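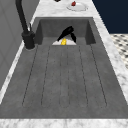
Computer rendering of a dark grey sink with a grooved drainboard, set in a marble countertop

Drainboard

A drainboard (also draining board or drainer) is a flat or slightly sloping surface beside a kitchen sink, on which washed dishes are left so that the water can run off them. It may be a part of the sink itself, it may be cut into the worktop, or it may be a separate board which is put in place only when it is needed. In British English the form "draining board" is the more usual one in speech, while "drainboard" is met mostly in the trade.

Name

The word is made of "drain" and "board" and reminds of the time when the surface was a real board of wood. The name stayed in use after the material changed. Sellers of kitchens also use the word "drainer", but this can cause confusion, as the same word is used for the rack in which plates stand upright.

History

In older houses the washing of dishes was commonly done in a separate room, the scullery. The sink there was of stone or of glazed clay, and a wooden board was laid next to it with one end resting on the edge of the sink. Soft woods were cheap but became rough after some years, so a harder wood such as beech or teak was preferred where the family could pay for it. The board was scrubbed with sand or soda and stood up against the wall to dry.

When enamelled iron became common, the sink and the board could be made as one piece. This removed the joint between them, where dirt used to collect. Pressed stainless steel followed and took the larger part of the market. It was light, it did not chip, and one press could make the bowl and the ridges of the board in the same work.

In Mirnville the old boards remained in use longer than in the neighbouring towns. The local historian Ankit Negi, who wrote a small book on the kitchens of the district, explains this by the joinery at Hasville, which repaired them at a low price and every March sent a cart from street to street to collect the worn ones. His book gives the price of planing a board as 4 pence. A new board cost 51 pence and was sold with two brass screws.

Construction

Most drainboards have grooves or ridges. The grooves lead the water to the bowl, and the raised parts between them hold the dishes a little above it, so that air can pass under a glass which stands upside down. A fall towards the bowl is necessary. If the fall is too small, water remains in the grooves and leaves a white mark of lime; if it is too big, tall glasses are not stable.

In stone worktops the grooves are usually cut with a router after the slab has been shaped. Fundham, a workshop which supplied worktops in the region, cut them to a length of 40 centimetres, and longer ones were made to order. Its cheapest pattern, sold under the name Pal, had no grooves but only a shallow sloping field with a raised rim.

Materials

Stainless steel resists heat and most cleaning liquids, but it shows scratches and is noisy. Enamel is easy to clean and can be had in many colours, though a heavy pan may chip it. Composite materials, in which ground stone is bound with resin, are quieter. Dark ones hide tea stains well but show lime more clearly. Wood is gentle to glasses and needs oil several times a year. Marble is sensitive to vinegar and lemon juice, and it should be sealed.

Use and care

Dishes are placed with the hollow side down or leaning, the largest ones farthest from the bowl. Knives should not be left lying in the grooves. For lime, a cloth with warm water and a little citric acid is enough on steel, and it is left for a few minutes and then rinsed. The same treatment must not be used on marble. Grooves are cleaned with a soft brush along their length.

The spread of dishwashers made the drainboard smaller in many new kitchens, and in some it was left out. In small flats it is often used as an additional working surface, with a chopping board laid over it.

See also

Dish rack
Scullery
Kitchen worktop
Butler's sink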